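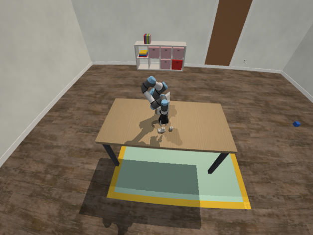
Simin Sadeghi would have left the arm out of the first year's budget altogether. Buy the software seats, she told the planning meeting at Lutgate in May, run the cell on a screen until the arguments stop, and only then ask a supplier for a price. The meeting did not fully agree with her, but the plan it approved is close to what she asked for.

Home | News | Features | Equipment | Buyers' Notes | Subscribe

Print this article | E-mail to a colleague

Filed under: Automation > Planning and Purchasing

August 8, 2025

Lutgate packs and checks small moulded parts for board games and classroom kits. The work is light, repetitive and done by hand at benches. Parts arrive in trays, are picked out, turned to the correct face and placed for inspection. The firm has wanted to automate one bench for a long time. What held it back was the difficulty of writing a budget for equipment that no one on site had used.

Kianoush Najafi drew up the first version of that budget. It was a single line: one arm, one gripper, installation. He withdrew it after a week. The line had no allowance for fingers, fixtures, lighting, guarding, training or the hours an engineer would spend teaching the arm its positions. On his second attempt the arm itself came to less than half of the total, and the largest single item after it was engineering time.

The simulation stage was added to bring that item down. Lutgate pays Nandau for two seats of its simulation package and for a block of support hours. The model is a simple one: an arm on a table in a furnished room, with small numbered cubes standing in for the parts. No attempt was made to copy the Lutgate building. Homa Abbasi, who wrote the task specification, wanted the gripper, the reach and the camera views settled first, and considered wall colours and floor plans a poor use of paid hours.

The overhead view has taken up much of those hours. A camera near the gripper sees the part and the fingers together, but it also sees whatever shadow the arm throws across the bench. In a real cell that becomes a question of lamps, brackets and where the window is. Lutgate now carries a separate lighting line in the budget, which the first draft did not.
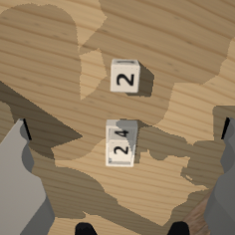
Simulated view from above the bench: two white dice on the tabletop, with the gripper fingers open.

Fingers are the second item that buyers tend to underprice. A catalogue gripper is usually quoted with a standard pair. Whether that pair suits the part is for the buyer to find out, and a replacement set made to order can take longer to arrive than the arm did. Brosska, one of the two suppliers on the shortlist, quotes fingers separately and charges for each change of design. Kazemi includes one revision in the base price but asks for a longer service contract. On paper the two offers are close. Once the number of expected revisions goes in - Abbasi allowed for six over the life of the bench - they move apart.

The model allows finger shapes to be compared before either contract is signed. A small cube is an easy part in most respects. It has flat sides and no soft areas, and it can be taken between two pads without much care over force. It also shows up poor alignment quickly, as a cube gripped off square will sit off square when it is set down. The specification therefore asks for pads that meet the side faces flat

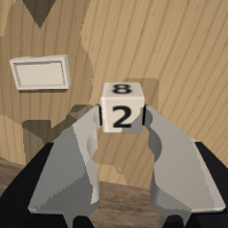
and for enough clearance below the part that the finger bases do not foul the bench or a tray rim. Both points went into the enquiry documents as written requirements. Najafi regards this as the most useful result so far, as both suppliers had to answer the same questions in the same order.

There are limits to what the exercise can support. Contact between a pad and a part is approximated in any simulator, and friction figures are only as good as the person who typed them in. Cable wear, dust and the effect of a cold morning on a gearbox are absent. Lutgate has accordingly kept a contingency of 7 per cent against the hardware and has refused to let simulated results count towards the acceptance test. That test will be run on the supplier's own floor, with 64 parts drawn from ordinary stock.

Elaheh Farahani, who holds the capital budget, has split the spending into stages. The software seats and support hours are committed. The arm and gripper are approved in principle and will be released when the enquiry is closed. Guarding, lighting and the inspection camera come last and may be leased. She has asked for the support contract to be priced by the year, with a right to leave - both suppliers had first offered longer terms.
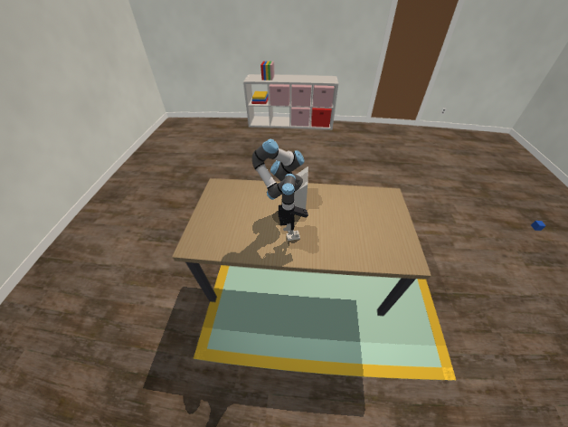

The arm at work in the simulated room, gripper lowered to the tabletop.

One question remains open. Shahla Bakhtiari, who runs the benches, has asked who will keep the model up to date after the real cell is installed. Each change of part will need a change in both places, and the present plan pays for only one of them. Najafi has put a provisional sum against model upkeep for the second year. Farahani has not yet signed it off, and the item is down for review when the supplier answers are in.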